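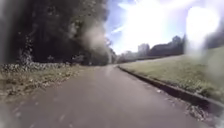
# Mostlow: path-following examples for a small ground robot

Hi! This is the data card for Mostlow, the set of driving examples I've been putting together for the Ortner path follower. It's all paved footpath, all driven by hand, and all recorded low to the ground. If you just want to train something, skip down to the file layout. If you want to know why your model hugs the leaves, keep reading.

## What's in it

- 178 runs, cut into 1,512 short clips
- one forward view per clip, plus the steering and speed I was sending at the time
- a plain text note per run (weather, mood of the joystick, anything odd)

I drove every run with the same beat-up gamepad, so the steering has my habits baked in. I correct late and then a bit too much. A model trained on this will do the same thing, and yes, it looks exactly like me driving.

## File layout

- `runs/` has one folder per run, numbered in the order I recorded them
- `clips.csv` tells you which run a clip came from and where it starts
- `holdout.txt` lists 40 runs to keep out of training. Please split by run! Clips from one run look so much alike that a random split will flatter you.

## Light, edges, and other trouble 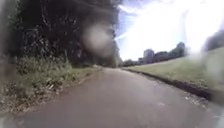
Veronika Holzer

Okay, so: low sun. Most of my October runs head straight into it, and on the path with woods on the left and the grass slope on the right you get a blown-out sky next to trees that are close to black. There are soft pale blotches over parts of the view too. I left all of it in. My first model (trained only on nice gray-sky runs) steered for the bright side the moment the sun came out, and I'd like yours to do better.

The two sides of that path don't match either. On the right there's a low edging with grass beyond it, which is a nice clean line to follow. On the left the paving just sort of gives up into leaf litter and weeds, with no curb to see. I labeled the left boundary where I'd be happy to put a wheel, and I'm sure you'd draw it somewhere else. If you relabel it, send me your version, I'd love to compare.

Bits of debris also collect along the right edging. I treat them as drivable, and so does the `free_space` label. The Anero people wanted a separate class for leaves and I went back and forth on it for ages, then decided I didn't have the patience.

There are blurry, low-detail clips in here as well. If you filter on sharpness, start gently, or you'll throw out a lot of the shady stuff along with the mush.

## What it won't teach you

Crossings, stairs, gravel, night driving. I stopped recording whenever the path got busy, so please don't use this to teach a robot how to behave near people. The Irnlow set handles junctions much better than mine, and the two mix fine once you match the steering sign (theirs is flipped, it cost me an evening).

## Adding your own runs

Yes please! Keep the view pointing forward, keep the robot on the path, and write the note the same day. Send whole runs with the wobbly parts left in, because the recoveries are what I'm shortest on. Anything with wet leaves goes to the top of my pile.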